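About Dimura

Can a machine hang up your coat yet? People ask us this at parties, usually while holding a coat. The short answer is sometimes, if it is the right coat and you are not in a hurry. The long answer is what we do for a living.

Dimura was started in May by Annelies De Smet, who had spent years writing software for warehouse conveyors and wanted a problem that was smaller and, she assumed, easier. She was right about smaller. We rent part of an old building in Grorkmont, where the heating has two settings and both of them are August.

What we do

We test whether machines can handle chores: hanging, folding, sorting, wiping, putting the thing back where the thing goes. Manufacturers and care homes come to us before they spend money, and we tell them which jobs are worth handing over this year and which ones should stay with Van Acker's night shift for a while longer. Van Acker, a laundry and linen service across the river, was our first customer. They have been very patient with us and remain unconvinced about pillowcases.

Most of our work starts with people doing the chore themselves, gripper in hand, again and again, so that a machine has something decent to copy. Clothes hangers have taken up more of our year than anyone here would have guessed at the interview. A hanger is thin, it swings, it has a hook at one end and opinions at the other. A four-year-old can get one onto a rack. For a robot it is still a respectable afternoon.
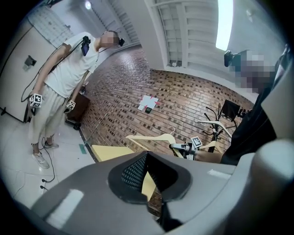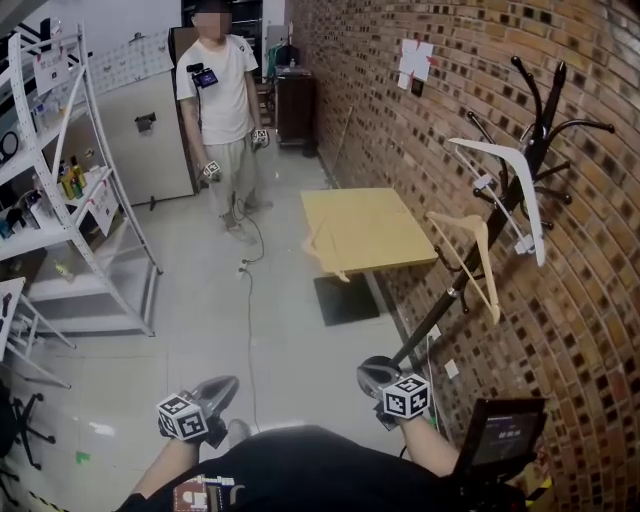 Our hanger project is called Brirkum, after a town Annelies once waited for a train in. The Brirkum task list now has 341 entries, from "pick up hanger from floor" to "return hanger to hook without taking the other hangers along." We grade each one on a plain scale: a machine can do it, a machine can do it while someone watches, or please don't. The last group is the largest. We publish it anyway – customers seem to find it more useful than the first.

What we think

Shop floors are ahead of homes, mainly for the dull reason that parts on a shop floor tend to be where you left them. Socks do not work this way. We expect to see machines loading bins and moving trays in ordinary workshops well before one puts away your laundry, and if a salesperson tells you otherwise, ask to see it done with your laundry.

Who we are

There are 18 of us, a mix of engineers, testers and one former tailor who wins every argument about collars. We are hiring testers. No degree needed, but you should be able to do the same small job many times over and still notice when it goes differently.

Visits are by appointment. Please bring a coat.

Page last updated November 13, 2019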